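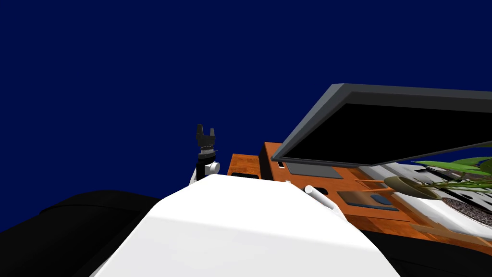 Owners of homes in the Rollura precinct are required to obtain colour approval before repainting any exterior surface that can be seen from a street, laneway or reserve. The requirement applies to walls, trims, roofs, fences, garage doors and front gates. The approved palette has 17 colours, ranging from pale neutrals to several dark shades. Strong contrast is permitted: a flat, deep navy blue set against a smooth white would be considered an acceptable pairing for a main wall and its trim. Applications are assessed by the Adden Estate Office.

Do I need approval if I am repainting in the same colour?

No, provided the existing colour was approved and the new paint has the same finish. A change from matt to gloss is treated as a change of colour and requires an application. If you are unsure whether the existing colour was approved, the Estate Office can check the property file on request.

Does the requirement apply to interiors?

Interior work does not require approval. The exception is the inside face of an enclosed balcony or verandah where it is visible from the street.

How do I apply?

Complete the Exterior Colour form and lodge it by post or at the front counter. The form must state the manufacturer's colour name and code for each surface. Please also include a painted sample board for any colour that is not in the approved palette. Boards must be at least 200 mm on each side and carry two full coats. Printed paint charts and phone images are not accepted in place of a board.

Is there a fee?

There is no fee for colours chosen from the approved palette. Applications for a colour outside the palette attract an assessment fee of $169, payable at lodgement. The fee is not refunded if the application is declined, but one revised colour may be submitted at no further cost.

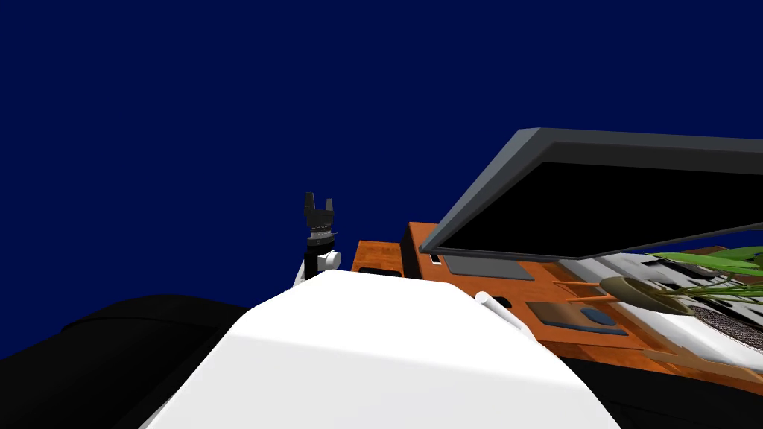 Where a revised colour is submitted, the original form may be reused. Mark the change clearly and initial it. A second revision is treated as a new application.

How long does assessment take?

Palette colours are normally approved within five business days. Other colours take up to four weeks, and longer where the property adjoins the Clasau Reserve, as neighbouring owners must be notified. Painting must not begin until the written approval has been received. Verbal advice from staff is given in good faith but does not constitute approval.

Are dark roofs permitted?

Dark roofs are permitted on Ó Néill Street and on all lots west of it. Elsewhere, roofs must be in one of the light or mid-tone palette colours. Owners replacing a roof should also contact the council, as separate requirements may apply to sheeting, tiles and solar panels.

What about fences and letterboxes?

Side and rear fences may be painted in any palette colour. Front fences must match either the main wall or the trim. Retaining walls under 600 mm in height are exempt, and so are letterboxes that stand apart from a fence.

If a fence is shared, both owners must sign the form. Each owner may nominate a different colour for their own side - the top rail and capping must then follow the lighter of the two.

I rent my home. Can I apply?

Tenants may lodge an application with the written consent of the owner or managing agent. Approval is issued in the owner's name and remains with the property.

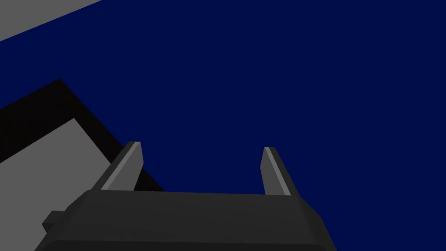
Consent given by email is acceptable if it identifies the property and the surfaces to be painted. Tenants of properties managed by the Estate Office should use the maintenance form instead.

What happens if work is carried out without approval?

The owner will be sent a notice and asked to lodge an application for the work as completed. If the colour cannot be approved, the surface must be repainted within the period stated in the notice. Extensions are available for poor weather or hardship and should be sought in writing.

How long does an approval last?

Approvals are valid for 12 months from the date of issue. Those issued before the May palette update remain valid until their stated expiry, including for colours that have since been withdrawn.

Can I ask for a decision to be reviewed?

Yes. A request for review must be lodged within 28 days of the decision and should set out the grounds. Reviews are conducted by an officer who was not involved in the original assessment.

Page last updated 11/10/20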